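# Kudico arm kit for a small teaching bench, worth the money?

**dodimholm_deb**

Hi all, hoping someone here has bought one of the Kudico tabletop arm kits. I run an after-school tech group at Dodimholm and we've got a bit of grant money left. The kit is $410 plus freight, and for that you get the arm, the two-finger gripper and a year of their lesson packs. My other choice is the Fedstead one, which is cheaper but seems to come with a gripper made for foam blocks and not much else.

What I'd like to get the kids doing is real objects, cups and plates and so on, because they're so over stacking cubes. Is the Kudico up to that or am I dreaming? And how much of a pain is the setup? I've got 2 hours a week with them and don't want to spend all of it calibrating.

**Nikola Karagiannis**

I've had mine since March and I'm pretty happy with it, with a few grumbles! It'll do tableware, but you have to pick your tableware. I started with my own mugs and the big ceramic ones were hopeless, too heavy and too slippery for the rubber pads. I moved to a little stainless steel tea set from the op shop and it's been my standard exercise ever since. Pot on the left, cups on the right, everything on its saucer, and the job is to lift each cup and put it back on its own saucer without tipping it. 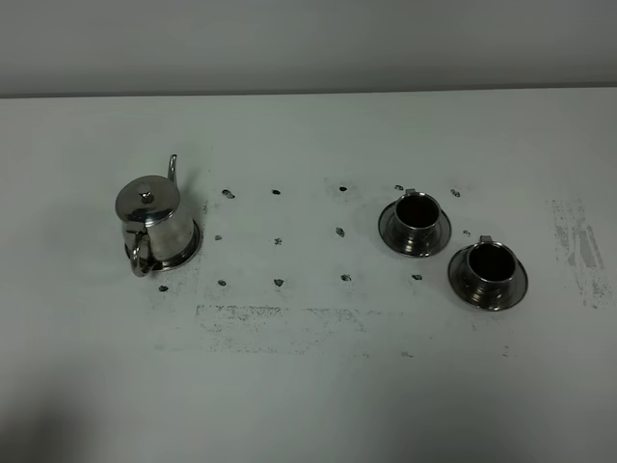

## What I'd tell you before you order

- Turn the cup handles to the back. Mine have little tabs, and if one faces the gripper it closes on the tab and the whole cup swings around.
- Shiny metal confuses the overhead camera a bit. I gave up on the auto-detect and taught the positions by hand, which took me one evening.
- White tabletops show everything. Dark spots, grey smudges, the lot, so don't use a bench you're fond of.
- The lesson packs are okay. The first 2 are very basic and your kids will fly through them.
- Buy spare pads with the kit, the freight on its own is a killer.

For your sort of session I'd leave the arm bolted down between weeks. If you have to pack it away every time you'll be redoing the calibration and you'll hate it. Support was good when I rang, a bit slow by email.

I haven't tried pouring from the pot and I wouldn't with kids about, the handle's an awkward shape for that gripper.

**miettinen_fan**

get a Miettinen, way better arm. costs more tho. never used the kudico but my mate sent his back

**dodimholm_deb**

Thanks Nikola, super helpful! We do have a bench that can stay set up, so I'll ask for a quote with the spare pads and go hunting for a tea set.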